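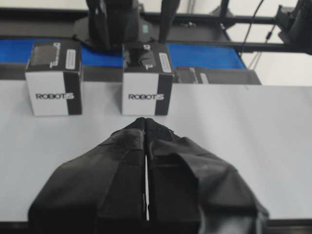 4. Getting to the terminal and checking in

You've got your Drestia traveller card set up (section 3), so now for the good bit: using it! Wumbei is a small airfield and a friendly one, and once you've been through a couple of times the whole thing takes less time than parking at a supermarket. The steps below are for passengers leaving from Wumbei. If you're starting at Cullano, skip to section 5, as the layout there is quite different.

4.1 Before you leave home

1. Open the Drestia app and tap My Trip. Your booking should already be there. If it isn't, pull the screen down to refresh and wait a few seconds.

2. Check the departure time again, even if you looked last night. The Tuesday flight to Cullano leaves earlier than the others and it catches people out every month.

3. Add your bags. Each passenger may check in one bag of up to 20 kg and carry one small bag on board.

4. Save the boarding pass to your phone. Printed passes work just as well, and the gates read both.

Note: The phone signal is patchy on the last stretch of road from Fummont. Save the pass while you're still in town.

4.2 Arriving by bus

The 77 bus runs from Fummont station right to the terminal door, and it's a lovely ride – the road follows the lake nearly all the way, so sit on the left if you can.

1. Get on at stop C, outside the station's main entrance.

2. Hold your traveller card against the reader by the driver. Bus travel is included on the day of your flight, in both directions.

3. Stay on until the last stop. The one before it, Airfield Road, is for the flying club and the hangars, and it's a long walk back with luggage.

The journey takes around 34 minutes.

4.3 Arriving by car

1. Follow the blue signs to car park P1. P2 is for staff and hire cars.

2. Stop at the barrier and hold your card flat against the yellow pad. Wait for the beep before you drive forward.

3. Park in any bay without a number. Numbered bays are rented by the season.

4. Take the covered path to the terminal. It comes out next to the café.

Caution: Don't take a paper ticket as well as using your card. The system will treat you as two cars and charge you twice on the way out. If you've already done it, go to the information desk with both before you fly and ask for the ticket to be cancelled.

4.4 Checking in a bag

1. Go to either of the two self-service desks on your right as you come in.

2. Scan your boarding pass. The label prints straight away.

3. Peel off the backing and loop the label through the handle, pressing the sticky ends together. Keep the small receipt.

4. Put the bag on the belt with the wheels facing up and press Send.

If the screen shows message 835, the label hasn't been read. Turn the bag so that the label is on top and press Send again. Still stuck? Naa Alhassan and her team are at the information desk from 5.30 am until the last departure, and they really do know everything about this building.

Caution: Power banks and spare batteries must travel in your cabin bag. Take them out before you press Send, as bags can't be called back once they've gone through.

4.5 Security and the gate

1. Have your pass ready at the glass gate and scan it face down.

2. Put liquids and laptops in a tray of their own.

3. Walk through to the lounge. Both gates open off the same room, so there's no trekking down corridors.

Boarding is called by voice as well as on the screen. For help getting to the aircraft, ring Nhyira Acheampong in passenger assistance the day before, using the Call button in the app – or speak to any member of staff when you arrive.

Next: section 5, Leaving from Cullano.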